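Homton Demo Supplies Help Desk
Ticket: Color mixing set, drips and uneven levels
Opened by: Hemi McPhee
Assigned to: Keith Lockyer
Status: Waiting on customer
Opened: 20th June

Problem as reported

We have two issues with the Ornura color mixing set. Liquid runs down the outside of the container when we pour from the large glass beaker, and the tubes don't end up at the same level even when we measure the same amount into each. The table gets sticky and the racks have to be washed more than they should.

The yellow is the worst one for levels. It looks a bit frothy in the tube and I can't tell where to read it. Yellow tube in the clear rack, with the blue cup to the right: 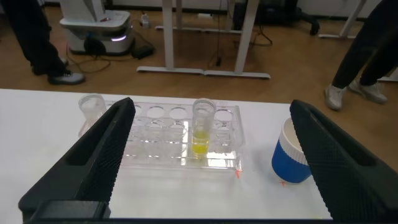 Check 1: yellow solution

Keith: How was the powder mixed in? Shaking the bottle puts air in it. Please stir a fresh batch, leave it for 30 minutes, and read the level at the bottom of the curve, below any bubbles.

Hemi: It was shaken. Stirred a new one and waited. Level is easy to read now. Three tubes came out the same and one was slightly low, which could be me.

Check 2: table layout

Keith: How do you normally lay out the whole table? Where are the racks compared with the beaker?

Hemi: We use the white rack at one end and the clear rack on the other side of the beaker. The utensil cup stays at the far right.
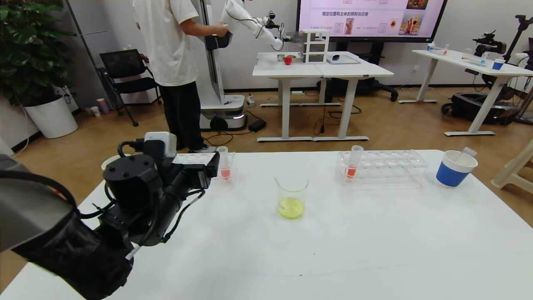

Work table, yellow-green in the beaker, red-orange in a tube in each rack.

Keith: Layout is fine. I would put a tray under the clear rack, but that only helps with cleanup. Next, the pour itself. How full is the beaker when you start, and how far do you tip it?

Hemi: Usually well over half full. We start slow and then tip it a lot to get the last part out. The red runs down the side of the tall container nearly every time.

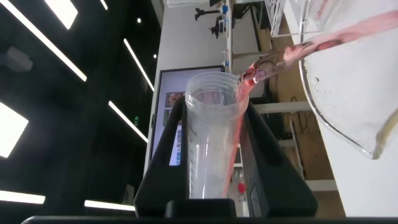

We also tried the Valtonen funnel from the old set. It stops the drips but the neck is too wide for the tubes, so we only use it with the tall container.

Keith: Keep using the funnel there. For the tubes, use the 9 mm one, part 13 on the Gandel spares list. Without a funnel, start with less in the beaker, rest the lip on the rim, and bring the beaker upright quickly at the end. Wipe the lip between colors.

Hemi: Tried it with less in the beaker. Two pours without a drip, one with. Please send 2 of the small funnels.

Keith: Ordered. They should ship in the first week of July. I'll leave the ticket open until you have tested them with the tubes.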